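## 7. When the brush comes down too hard

Fault 403 means the right arm met more resistance than it expected and stopped. In practice it has tried to push a brush through the table. The controller, a Hedolitz unit, reports this with great calm.

**CAUTION:** Press the stop button before reaching over the mat. A paused arm still holds position and may resume without asking your opinion.

1. Press stop and wait up to 400 milliseconds for the brakes to engage. You will hear a click.
2. Leave the brush in the gripper. Pulling it out by hand bends the bristles and voids Tullio Sanna's good mood.
3. Check the dip position. The bristle tip should sit in the dish. 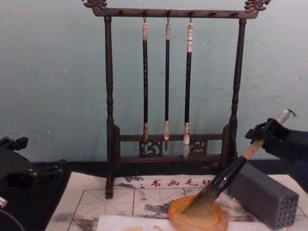 *Fig. 7-1. Right gripper, brush tip in the dish.*

4. Check the rack next. Spare brushes hang from the crossbar, tips down, and nothing should be wedged behind them. If the rack has been moved, redo the rack teach in section 4 - nudging it back by eye has been tried at Zeltgate, with memorable results. 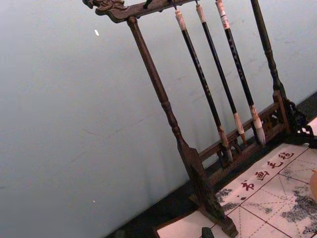
*Fig. 7-2. Rack with three brushes hanging.*

5. Open **Service > Contact height** and enter the height printed on your setup card. The factory value is 1592 and suits almost no table.
6. Lay a fresh sheet on the mat, clear the fault, and run the test page at 2 percent speed. Keep a hand near the stop button. It will be dull, and dull is what you want.

**Note:** Uneven strokes on the test page don't trigger 403. See section 9, Penmanship.

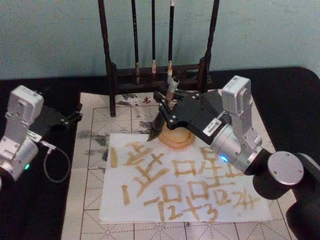 **Can I raise the force limit so the fault stops appearing?**

The limit is locked, and raising it would only let the arm push harder before it complains. If 403 returns after step 6, leave the arm stopped and send the log to Dolores Pennington at Plunelholm service.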